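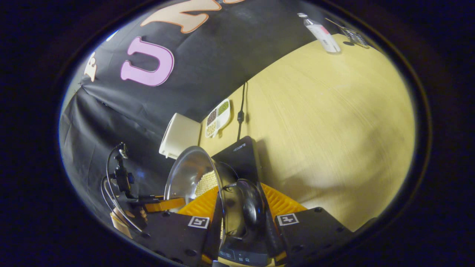 Noltdale's Savetti Pantry is delighted to open its dried bean and grain swap this December, and we do hope you'll bring a jar (or two!) of whatever your cupboard can spare. "Neighbors gave us nearly 2,000 pounds last winter, and we'd love to see everyone again," says organizer Leilani Tillman. Doors open at 9 a.m.

Comments (2)

Otis P.: Any split peas left by noon?

Nanna: Lovely! Is there parking out back?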